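Yaneth Carhuamaca has been teaching with the hand-held gripper at Bimwood since December. She squeezes the handle, moves the toy, and the camera on the tool records it all.

"People expect a joystick," she says. "We have one, for the big arm. For small soft things I would rather use my own wrist."

A full set is 200 runs. On a good Saturday she gets through 88.

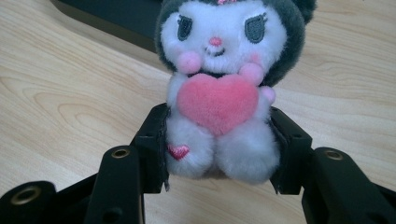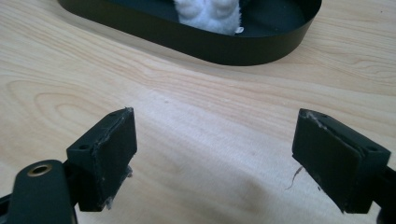 Asked what makes a run useless, Carhuamaca says speed. "If I rush, the arm learns to rush. I go slower than feels normal." Plush is harder than blocks, she adds, as it gives under the fingers and you have to decide how far to close.

Her colleague Heriberto Correa checks the recordings and throws out the bad ones. Last week he kept 70. "He's strict," she says. "I was annoyed for a day, then I did them over."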